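Subject: Re: [gripper-users] Flat pads or ribbed pads for cloth?
List: gripper-users
Sent: Monday, 16:12

On Monday morning a list member at Clalleck wrote:

> We have the Fostari hand-held pair on order and need to choose pads
> before it ships. The work is all fabric, mostly thin stuff, some knit.
> The supplier suggests ribbed rubber. Has anyone run the flat ones on
> cloth for more than an afternoon? Also, is the wrist camera any use
> once the jaws are full of material?

We have been using the flat pads at Skostdale since August, so I can answer the first part. We did 264 grasps with the flat pads and the same number with the ribbed ones, on the same pile of white fabric. I counted a drop whenever the cloth left the jaws before the operator opened them. The flat pads dropped it 7 times. The ribbed ones dropped it 61 times, nearly all of them on single layers near an edge.

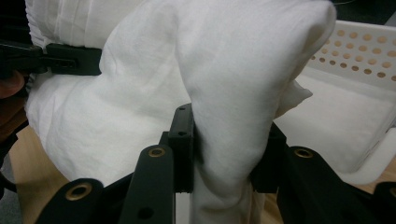 Thin cloth wants a fold between the pads. If you go for one layer you get very little to hold, and any sideways pull takes it out. We now tell operators to push down a little, let the cloth rise, and close on the doubled part, so that it comes up as a thick rounded fold with a tongue of fabric hanging down between the two pads. The second gripper takes the gathered part over on the left. With two hands working like that you need to agree who moves first, or you end up pulling against each other. We let the left one hold still and the right one do the moving.

Knit is a different matter. It bunches easily and there is plenty to grab, but the thickness changes a lot across one piece. A ribbed band or hem takes up much more of the opening than the fabric next to it. Our controller has one closing force for the whole session, and the value that suits thin cloth is too low for a hem.

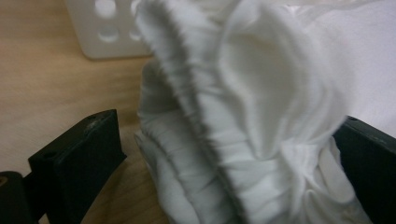 I would set the force for the thickest part first and then work down until the thin cloth stops creasing badly. On ours that took most of a morning. The Zoëga controller lets you store two values and switch between them, and we will try it when ours is back from repair.

On the camera: it is fine for the approach. After that, white cloth fills most of the view and you lose the edges of it, worse where there is something white behind. You can still see the tips of the fingers, and that is enough to tell whether you have hold of something. It won't tell you how many layers. If you can put a darker board at the back of the table, do.

We have 200 of the recordings sorted by pad type and can put them on the list server if that helps. The rest still need labels.

One more thing before you order. Check the screw length on the flat pads. Ours came with the ones for the ribbed set and they stood slightly proud, and the first few knit pieces caught on them.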